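Advanced stop line

An advanced stop line is a road marking at a signal-controlled intersection that gives cyclists a waiting area ahead of motor traffic. The marking consists of two stop lines. Motor vehicles halt at the first, and bicycles may continue to the second. The space between them is called the reservoir, or in North American usage the bike box. Its purpose is to place riders where drivers can see them and to let them start before the queue behind begins to move.

Layout

The reservoir normally takes up the full width of one or more approach lanes. Its depth is set by the expected number of bicycles per signal cycle and by the distance a driver in a high cab needs in order to see a rider stopped in front of the vehicle. Most designs include a feeder lane along the curb so that cyclists can pass the queue and enter the box from behind. Where the approach is too narrow for a full feeder lane, a short diagonal entry line may be used instead.

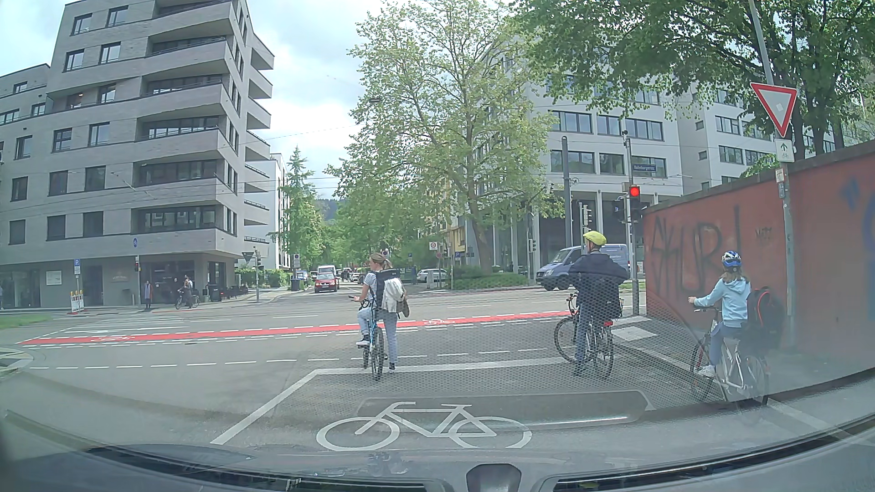 Bicycle symbols in the reservoir are applied at a larger size than those in ordinary cycle lanes, as they are read at a low angle by drivers coming up to the line. The symbol is placed near the center of the box and faces approaching traffic. On plain asphalt the outline and symbol carry the whole message; a large white bicycle inside a white border on gray paving is a common form, and three riders can wait in such a box while a red lane with its own smaller symbols crosses the junction beyond the stop line. Colored surfacing is then kept for the crossing, where paths conflict, and left out of the waiting area.

Materials

Lines and symbols are laid in thermoplastic, preformed tape or cold-applied resin. Thermoplastic is the usual choice for stop lines, which are crossed by every vehicle on the approach. Red surfacing is produced either with pigmented asphalt or with a thin resin coat carrying colored aggregate. The first keeps its color as it wears, but repairs after utility work are hard to match. The second can be applied over existing paving and is more easily patched. Skid resistance is specified for both — cyclists turn and brake on these surfaces at slow speed, often in the wet.

Use by cyclists

Riders seldom spread evenly across a reservoir. The first to arrive tends to stop close to the forward line, and later arrivals fill in to the side nearest their intended turn. Kumiko Kuroda recorded 2,512 bicycle arrivals on red at 8 boxed approaches in the Fujimoto study. Of these, 1,479 stopped inside the reservoir and 499 stopped past the forward line. The remainder waited in the feeder lane or beside the queue. 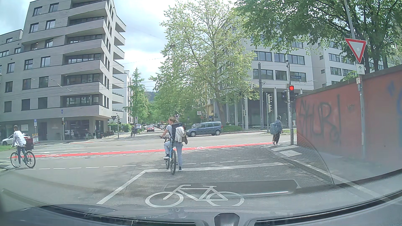 Kuroda attributed part of the overrun to signal placement. Where the only signal head stood level with the forward line, riders at the front had to look sharply upward or to the side to read it, and some rolled ahead for a better view of cross traffic. Low-level repeater signals mounted on the near post were recommended for these approaches. Mayu Kubo later questioned the method, noting that the observations were all made in October and that the approaches differed in gradient.

Limitations

The box has no effect on riders who reach the intersection on green. Conflicts between turning vehicles and cyclists going straight through therefore have to be treated by other means, such as a setback crossing or a separate signal stage. Encroachment by motor vehicles also reduces the usable space — a single car stopped over the first line can close off the feeder entry.

Related articles

Bicycle signal head
Cycle lane surfacing
Leading interval
Stop line
Thermoplastic road marking
Two-stage turn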